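Baits, Traps and Sealing: Rodent Control in Student Housing at Karkthorpe
Project report, Group 4
Marisol Castaño, Kevser Saraç, Heriberto Villca
Supervisor: Edith Muñoz

1. Background

Karkthorpe is a student residence of three low buildings beside the Kellport rail line. Mice have been reported there every autumn since the kitchens were moved to the ground floor. The residence has a contract with Brarnier, a local pest control company, which visits monthly and refills bait stations along the outside walls. Our question was whether sealing entry points would lower the number of sightings more than extra bait would.

2. Method

We used the same plan for each building. Building A kept the usual bait stations. Building B got extra stations in the laundry and bin room. In Building C we sealed gaps around pipes and under doors with steel wool and caulking, and left the bait as it was. Our budget was $500, and most of it went to door sweeps.

Residents filled in a short online form when they saw a mouse or fresh droppings. We also put tracking cards under the sinks and checked them each week, starting in April.

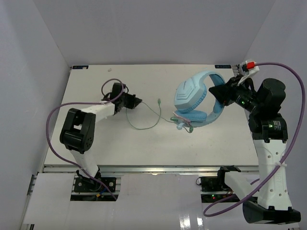
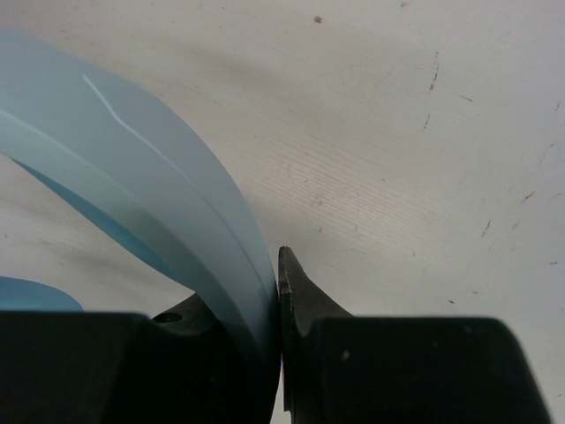
The tracking cards were harder to read than we expected. Mice left clear prints on the inked strip, but insects and spilled water also left marks, and two of us often disagreed about the same card. We switched to white card stock, because a dark print is easier to judge on a pale background, much as the blue headband stands out against the white tabletop. After that our readings matched more often. Cards that had been soaked were left out of the results.

3. Results

Sightings fell in Building C after the second week and stayed low. Building B changed very little. Building A had a small rise near the end of term - the bin room door was being propped open at that time, so we can't say much about the bait itself.

4. Limits

Residents who dislike mice probably report more often than those who don't mind them. We only had one building per treatment. Marisol Urrego from the housing office has offered us the older maintenance records, and the next group should compare them with our forms before choosing which building to seal.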